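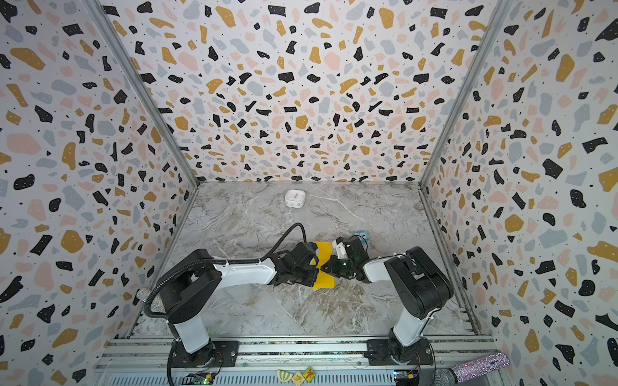

Two arms and a yellow sheet

Speaker notes, "Can it fold yet?" Saturday session, Hepburn room, Viltivbridge library. 30 minutes of talking, then 15 for questions. Water on the left side. Don't lean on the lectern, it rolls.

OPENING (leave the first slide up while people sit down)

Hi everybody, thanks for coming in. I want to start with a show of hands. Who folded something this week? A towel, a letter, a pizza box, whatever. Okay, keep your hand up if you had to think about it. (Wait. Usually all the hands go down, and if one stays up, ask them what it was, it's always a stroller or a map.)

So that's my subject. I've spent most of my working life in a packing room, and folding is the part of the job I could do in my sleep, and it's also the part the machines have the hardest time with. People ask me all the time if a robot can do my job yet, and I used to just say no and change the subject. Now I give this talk.

A little about me so you know where the grumbling comes from. I run the packing tables at Griritico. We do small orders, candles and soaps and gift sets mostly, and every box gets a folded insert and a tissue wrap. Last February we had one order with 2148 inserts in it. Every one of them folded by hand! My thumbs were shiny by the end. If anybody had walked in that week with a robot under one arm I would've kissed it.

(Pause for the laugh. If no laugh, keep moving.)

WHAT A FOLD ASKS FOR

Okay, think about a stiff thing first. A mug. You grab a mug and the rest of the mug comes along. You can close your eyes, you know where the handle is, it's where it was a second ago. Machines are good with mugs, or getting good, and they're very good with things like car doors, where every door is the same as the last one and it shows up in the same spot.

Now a floppy thing. You pick up one corner of a sheet and you've changed the whole sheet. The other corner has gone off someplace. Part of it slid under another part. You, a person, you don't even notice, you just chase it with your other hand and your little finger. You feel the layers. You know if you've got one or two by rubbing them together, and if you've got two you let one go.

(Do the tissue demo. Pick up a stack by the corner, rub, drop one. Hold it up high for the back rows. Don't talk while doing it, I always lose count of what I was saying.)

A gripper with two hard fingers has to get all that from somewhere. It can have cameras up close at the wrist, and it can have a camera looking at the whole table, and that helps a lot, but the minute the fingers are on the sheet they're covering up the very bit you'd like to see. I think about that one a lot at work. I can fold with my eyes shut. I can't fold with my gloves on.
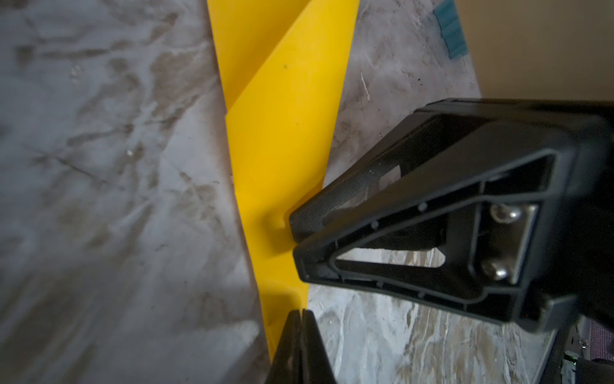
Why not just buy a folding machine, somebody always calls out at this point, they've had those in print shops forever. And yes! They're right, and I want to be fair about it. A folding machine is a wonderful thing. You feed it flat stock, it's all the same size, and it creases like a dream. We rented one. It was great for 10 days and then the customer switched to a heavier paper with rounded corners and we spent the whole afternoon resetting rollers.

So there's two kinds of "can a machine do it." One is, can a machine do this exact fold all day long if I build the day around the machine. Been yes for ages. The other is, can I put a thing on the table, any old way up, and have the machine sort it out, and then do a different thing after lunch. That second one is what people mean when they say robot. It's what they mean at home too. Nobody's kitchen gets built around a conveyor belt.

(Check the clock. Should be a third of the way in. If I'm running over, skip the Gikby part. If I'm running under, do the Gikby part slowly.)

THE GIKBY PART

I have a Gikby at home. It's a floor robot, it vacuums, you've seen the type. I love it. I talk to it. But I'd like you to think about what I do for it every night before bed. I pick up the socks. I tuck the phone charger up on the couch. I flip the corner of the rug because it'll eat the corner of the rug. I put the dining chairs up on the table like a diner at closing time!

So who's cleaning the floor, me or the Gikby? Both of us, I guess. It does the boring middle and I do the edges. And when I look at what the machines do at work it's the same deal. The label printer does the middle, I do the edges. The tape gun with the motor does the middle, and I'm the one peeling the end back off the roll with my fingernail.

What I'd like is a machine that does some edges. Folding is nearly all edges, when you think about it. Finding one, getting hold of one, bringing it over to meet another one, and then keeping them together while you press.

TWO HANDS

Go on and try something with me. There's a square of paper on every chair. Fold it in half with one hand, other hand behind your back. (Give them a good long time. Walk around. Somebody always uses their chin, and that's allowed.)

Hard, right? Most of you pinned it against your leg or your chest. You borrowed a second hand from somewhere. Now do it with two, and pay attention to the lazy hand. You think it's doing nothing. It's holding things still, it's giving a little slack when the busy hand wants slack, and then they trade jobs in the middle and you never told them to. 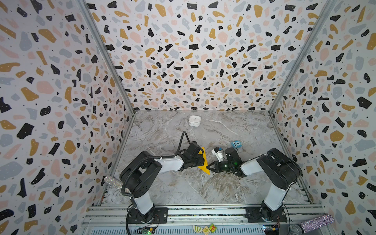
And the trading is what gets me. When I train new folks at the packing table I can teach them the fold in a minute, but the trading hands takes a couple of shifts, and I can't teach it in words. I stand next to them and we do it side by side. They watch my hands and mess it up and then at some point they quit messing it up. I've tried writing it down for the binder. The page says "hold with left, crease with right, switch." It's a useless page.

From what I've read, a lot of the people working on robots came around to the same idea. You don't write the page. You show the machine the chore over and over, somebody steering it through the moves, and it picks up the pattern from all those tries. I'm not an engineer and I'm not going to pretend I can explain the inside of it. (If someone wants the inside of it, point them to the reading list on the handout, second sheet.) But as a person who trains people, it made sense to me right away. It also made me a little less jumpy, to be honest with you, since I know how long it takes to train even a very smart pair of hands.

SO, CAN IT OR CAN'T IT

My scorecard, and please argue with me after.

Same thing, same place, all day: yes, go buy the machine.

Pick a stiff thing up and put it in a box: pretty much, if the box isn't too crowded.

Fold a plain sheet once: I'd say getting there. Slow, though. When you watch a video of it, look in the corner of the screen to see if they sped it up. I check that first every time.

Fold it again, neatly, with the edges lined up, and put it in the box with the flap facing the customer: I'd still put my money on the lady at the next table.

Do the laundry while I'm at the store, meaning the whole thing, from the heap on the floor to the drawer: no. I'd be happy to be wrong. I'd be so happy. I have kids.

One thing I'd ask you to do when you see a headline about a robot doing some chore. Ask what got set up before it started. Who put the thing on the table? Was it flat? Who took it away after? A clean table with good light and one sheet to worry about is a fair place to learn, it's how I start new people too. A packing room in February is a whole different animal.

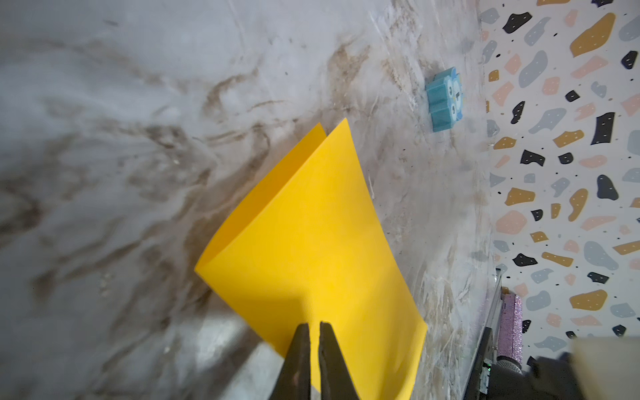
Will it ever do a fitted sheet, came the very first question the last time I gave this talk, and I've been asked it so often since that it goes in the notes now. My answer is that I can't do a fitted sheet. I roll mine up and shut the closet. So let's start the machine off on napkins.

QUESTIONS (have these ready)

Jobs. It'll come up and it should. Say what I think: at my place I'd put a folding robot on the inserts tomorrow and keep every person, we're always short on the wrapping side. Say also that I don't sign the checks.

Cost. I don't know. Don't guess, I guessed once and got an email.

Safety around kids and pets. Don't know enough. Handout.

"Which one should I buy for the house?" Vacuum, yes if your floors are mostly bare. Folding, wait.

Leave the paper squares in the basket by the door. Room has to be cleared for the chess group, chairs back in rows, and get the adapter out of the projector this time.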